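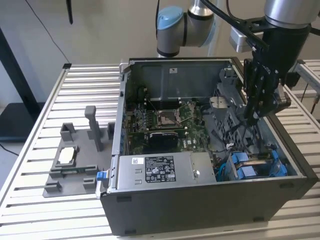

*By Éabha Foley, Hellow. Updated October 11, 2018*

# About Hellow

Hellow builds and supports the Lurkodik cell, a two-arm robot workstation for taking desktop computers apart and putting parts back in. We sell it to repair shops, refurbishers and schools that teach computer service.

The company was started by Fiachra Fahy and Kyu-ri Yook. Fiachra ran the service floor at a refurbishing firm and Kyu-ri wrote motion software for packing lines. They built the first cell in a rented unit on Drisard Road, where we still are. There are 14 of us now. Eight work on the cell itself and the rest handle fixtures, training and support.

## What we sell

A Lurkodik cell comes with two arms, a slatted aluminum worktable, a gripper with jointed fingers, and a set of 3D-printed fixtures. The tower lies on its side with the panel off, and the arms reach in from over the table. Small parts wait in a fixture next to the case, each in its own nest, so the arm picks them up from a known spot.

We print the fixtures here in gray plastic. If you work on a computer we don't have a fixture for, send us one and we'll draw it up. The files are yours to keep -- print spares on your own machine if you like.

Latches, drive brackets and processor sockets take most of our programming time. A socket has a lever and a frame that have to be moved in order, and the pins under them don't forgive much. Cables are still the hard part. A person routes them on most jobs, and we tell buyers that before they order.

## Kettani service plan

Kettani is our yearly support plan. It covers software updates, a yearly visit, worn finger pads and phone help. Dymphna Ó Flaithearta runs it. Customers without a plan can still call, and we bill by the hour.

## Trials

You can book a trial before you buy. Bring your own machines. We set up one task with you, run it, and give you the log, including the failed tries. Last year's longest trial ran to 1079 cycles on a single tower model. If the cell isn't a fit for your work, Cathal Ní Mhurchú will tell you on the day.

We don't sell through dealers and we don't lease. Lead time depends on the arms, which we buy in.

## Visiting

Hellow, Unit 8, 2050 Drisard Road. Use the side door -- the front one is for deliveries. Please call ahead so that one of us is off the floor to meet you.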